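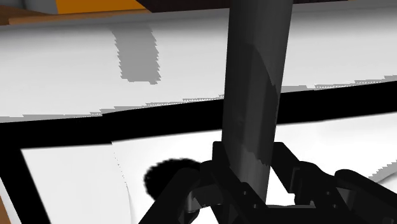

シミュレーターの中の手元視点。灰色の棒と黒いグリッパー、影はギザギザ。

1月20日、朝からずっと棒を持ってました。いや、持ってたのは画面の中のグリッパーで、私が持ってたのはコントローラーなんですけど。肩がばきばきです。

前に少しだけ書いた「ロボットに覚えさせるためのお手本集め」、あれの続きです。年末にばたばたして放置してたので、どこまで書いたか自分でも忘れてて読み返しました。環境を入れたところで力尽きて終わってましたね。すみません。ちゃんと動いてます、今は。

やってることは単純で、シミュレーターの中のアームを自分で操作して、棒を目標の位置まで運んで、そっと置く。うまくできたら保存。できなかったら捨てる。で、また最初から。学習させるモデルは、手首のカメラの映像とそのときの関節の角度を見て、私がどう動かしたかを真似するようになる、はず。いわゆる模倣学習ですね。名前はかっこいいけど、集める側の作業はほぼ内職です(笑)

使ってるシミュレーターはJastoraで、お手本の記録と整理はFelumという小さいツールに任せてます。Felum、見た目はそっけないんですが、ボタンひとつで「今のナシ!」ができるのがほんとに助かる。前に自分で書いたスクリプトだと、失敗した分をあとからファイル名で探して消してたんですよ。一回、成功したほうをごっそり消して、その日はもうパソコン閉じました。

さて今日の成績です。やったのは153本、そのうち残せたのが84本。

少なっ、て思いました? 私も思いました。でも落とした分が全部下手くそだったわけじゃなくて、置けてはいるんだけど途中で変に迷ってるやつも、思いきって外したんです。棒を持ち上げたあと、空中で「えーと」って止まってる時間。人間が見ると微笑ましいんですが、それをそのまま食わせると、モデルもきっちり「えーと」を覚えます。8月に作った最初のモデルがまさにそれで、棒をつかんで、上げて、そこで固まるんですよね。ずーっと固まってる。最初は学習の設定を疑って、二晩くらいあれこれいじって、ふと自分のお手本を再生してみたら、私が毎回同じところで止まってた。コーヒー飲んでたんだと思います。

それをSigrun Sandbergさんに話したら、ものすごく笑われました。シグルンさんはZisgateという勉強会で知り合った人で、私よりずっと前からこういうデータ集めをやってます。で、返ってきたメッセージが「飲み物はエピソードの外で」。付箋に書いてモニターの下に貼りました。今も貼ってあります。

手首カメラの話もちょっと。

一番上に貼ったのがその視点なんですけど、慣れるまでが大変でした。画面の下のほうにいつも自分のグリッパーがどーんといて、その根元から棒がにゅっと上に伸びてる。棒がけっこう長いので、真ん中を縦にふさがれるんですよ。見たいところがだいたい棒の向こう(泣)。それで最初のころは、俯瞰のカメラを別ウィンドウに出して、そっちを見ながら操作してました。

ところがこれ、あんまりよくなかった。モデルに渡すのは手首の映像だけなのに、私は俯瞰を見て判断してるわけです。モデルからしたら「なんでそこで曲がれるの?」ってなりますよね。答えを盗み見しながら書いた解答を、答えなしで真似しろと言ってるようなもので。今は俯瞰のウィンドウは閉じて、手首視点だけでやってます。成功率はがくっと落ちました。でもそのほうが、棒を少し傾けて奥をのぞいてから進む、みたいな動きが自然に入ってくるんです。こういうのを覚えてほしい!

あと影ね。白い面に落ちる影のふちが階段みたいにガタガタなの、わかりますか。影の解像度を下げて軽くしてるので、こうなります。きれいにもできるんですが、うちのパソコンだと描画がかくかくになって、操作が目に見えて遅れる。遅れると手がつい大きく動いて、行きすぎて、戻して、お手本がふらふらになる。というわけで、きれいな影となめらかな操作だったら、今のところ後者をとってます。学習用の映像だけあとから高画質で描き直す手もあるそうで、関節の記録さえ残っていればできるらしいです。そのうち試したい。そのうち。

お手本の「ばらけ具合」にも悩んでます。

棒の最初の位置は毎回ランダムにしてあるんですけど、位置がばらけても、私の運び方がばらけないんですよね。右利きだからなのか、なぜか毎回右から回りこむ。再生を並べて見ると、みんな同じカーブを描いてて、自分の癖ってこんなに強いのかとちょっと引きました。左から行ったほうが早い配置でも右から行ってる。律儀か。

なので今日は途中から、左まわりの回を意識して混ぜてみました。これが下手で下手で。落とした分のかなりがこの左まわりです。棒の先をふちに引っかけて、グリッパーの中で棒がくるっと回っちゃって、そのまますぽーん。画面の外に消えた棒を見送りながら、次の回をスタートするボタンを押す。地味に心にきます。

ただ、混ぜすぎもよくないみたいで、これはPachecoのブログ(ロボットの自作記録をずっと書いてるところです。更新はまれ)に書いてあったんですが、同じ配置で右も左も半々くらいあると、モデルが真ん中をとってまっすぐ突っ込むことがあるそうです。右でも左でもなく、正面から激突。想像したらかわいそうになってきた。だから私は「目標が左寄りのときだけ左まわり」と決めました。これなら見た目で区別がつくはず。つくよね?

失敗した回についても、前は全部捨ててたんですが、今日から少しだけ残すことにしました。といっても最後まで失敗したものじゃなくて、途中でずれて、持ち直して、ちゃんと置けたもの。さっきの84本の中に11本入ってます。棒がずるっと傾いて、あわてて一度下ろして、つかみ直して、また上げる。見栄えは悪いです。でもモデルだって本番では絶対ずれるので、ずれたあとどうするかを一度も見たことがないのは困るだろうな、と。シグルンさんもこれには賛成で、わざとずらしたところから始める回を別に作るのもいいよ、と教えてくれました。なるほど、あわてる部分は記録に入れなくていいのか。

作業環境のメモも一応。同じことやってる人がいたら参考までに。

・コントローラーは感度をかなり下げたほうがいい。私は標準の設定だと手がついていかなかった
・つかむボタンは押しっぱなしじゃなく切り替え式に。指が死にます
・30分で休む。後半の回を見ると明らかに雑になってる
・最初の何本かは準備運動だと思って保存しない
・猫は別の部屋へ

最後のは真剣です。コントローラーのケーブルに飛びつかれて、アームがすごい速さで机をたたきました。シミュレーターでよかった。

で、84本で足りるのかという話ですけど、たぶん足りないです。この前の分は全部で80本だったんですが、それで学習させたときは、目標が手前のときはまあまあ、奥に行くとさっぱりでした。奥のお手本が少なかったから当然といえば当然。今回は奥を多めにとったので、両方あわせて学習を回すとどうなるか、楽しみと不安が半分ずつです。混ぜていいのかも迷ってて、前の分は俯瞰を見ながらやった回が入ってるんですよね……。抜こうにも、どれがどれだか記録してなかった。Felumにはメモ欄があるのに、使ってなかった私が悪い。今日の分からは「手首のみ」「左まわり」「持ち直しあり」って書くようにしました。

とりあえず今夜は新しい分だけで学習を回して寝ます。ファンがうるさいので、ドアを閉めて、耳栓して。結果はまた書きますね。感度の設定を聞いてくれてた方、コメントの返事が遅くなってますが、数字を控えてからちゃんと返します!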